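Clakow-sala – conjunto de datos y notas de puesta en marcha

7/2/24 – por Lorena Gaete

Esto es el LEEME del repositorio y a la vez la ficha de los datos. Lo escribo entre turno y turno, así que disculpen el orden. Si algo contradice lo que dice la hoja de Kianoush, vale la hoja de Kianoush.

Qué es

Episodios del brazo grabados en las salas de espera y pasillos de la clínica Jerkov. Tareas de recogida: cosas caídas al suelo, objetos olvidados, reponer material en los carros. Clakow es el nombre del proyecto, Kodach el del programa que graba y reproduce. Uysal es la empresa de limpieza y servicios que lleva las salas, y es su gente la que teleopera.

Contenido

– 2.136 episodios, casi todos cortos
– 92 descartados, están en la carpeta descartes con el motivo en un txt (no siempre se entiende el motivo, ya)
– 4 personas operando, identificadas solo por letra
– vídeo de muñeca, estado de las articulaciones, apertura de la pinza
– sin audio. Se quitó en marzo a petición de la plantilla y no vuelve

Estructura

episodios/ un directorio por episodio
descartes/ lo mismo pero malo
turnos/ hoja con hora de entrada y salida de la sala, sin nombres
notas/ lo que apunta cada operadora al terminar, texto libre, con faltas y todo. No corregir.

Cómo se graba

Se abre Kodach, se elige la tarea, se espera el pitido, se mueve. Si pasa un paciente se para y el episodio va a descartes, aunque fuera perfecto. Entre episodio y episodio la cámara sigue guardando unos segundos y esos tramos también van incluidos, marcados como "reposo". No los borren, sirven para calibrar la exposición con el suelo claro. 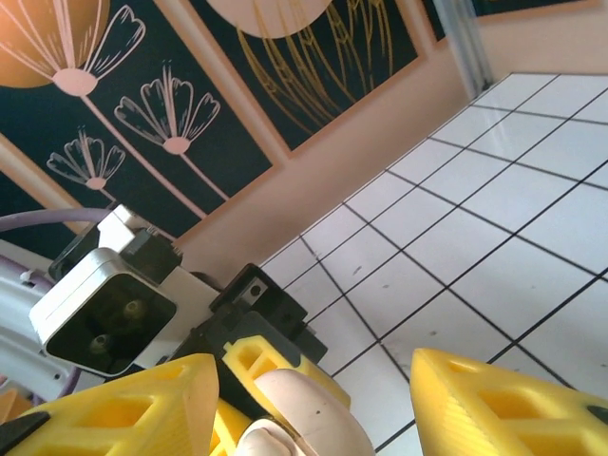 Vista de muñeca – paneles con flores, pared color melocotón y suelo de baldosa blanca, con los dedos amarillos de la pinza abajo.

El suelo da guerra. Blanco con junta gris oscura, y el modelo viejo se agarraba a las líneas como si fueran bordes de objeto. Con más de 100 episodios de reposo añadidos mejoró bastante, falta medirlo bien. Los dedos amarillos son impresos, hay repuestos en el cajón del carro. Cambiar el juego completo y apuntarlo en turnos/, que la apertura cambia un pelo y luego no cuadran las curvas.

Qué cambia para la gente

Lo pongo en la ficha porque me lo preguntan más que el formato de los datos.

Antes cada persona de Uysal hacía su planta entera, agachándose por cada papel. Ahora una parte del turno es sentada, con el mando, y otra parte es como siempre. La parte sentada cansa menos la espalda y más la vista. Hay quien la pide y quien la cambia por pasillos en cuanto puede. De momento se rota y nadie hace más de media jornada grabando.

No se ha reducido plantilla. Eso está firmado hasta fin de contrato, después no lo sé y no voy a escribir aquí lo que no sé. Lo que sí ha cambiado: hay un puesto nuevo de revisión de episodios, pagado en categoría superior, y salió de dentro. Costó dos reuniones largas.

Lo que no funcionó: medir la velocidad por operadora. Duró una semana. La gente empezó a ir rápido y los datos salieron fatal – tirones, la pinza cerrando antes de tiempo. Se quitó la columna. Si alguien quiere reconstruirla a partir de las marcas de hora, la licencia lo prohibe expresamente, léanla.

Limitaciones

Una sola clínica, una misma decoración. Poca variedad de luz. La operadora B es zurda y sus trayectorias se notan distintas, no es un error. Faltan objetos transparentes. Los episodios de la primera tanda llevan la hora mal, una de menos, hay un script en la raíz que lo arregla pero ejecutarlo solo una vez.

Usos no permitidos

Evaluar a trabajadores, calcular rendimientos individuales, identificar a quien opera. Para todo lo demás, escribir a Kianoush Hosseinzadeh, que lleva los accesos.

Pendiente

– subir la segunda tanda de notas/
– traducir los nombres de tareas, hay tres en inglés y uno que no es nada
– plano de la sala de arriba

Comentarios

marisa_t
Soy la de la letra C. Lo de la vista es verdad, pedimos una pantalla mas grande y sigue sin llegar. Lo demás bien explicado.

dpto_robotica_jr
¿Los tramos de reposo tienen también el estado de la pinza o solo vídeo? En el cargador me salen vacíos.

K. Hosseinzadeh
Tienen todo. Actualiza Kodach, la versión anterior los leía mal.

pasillo2
¿Y cuando acabe el contrato quién responde? Pregunto en serio.

Lorena G.
Lo llevo a la próxima reunión, te contesto por aquí mismo.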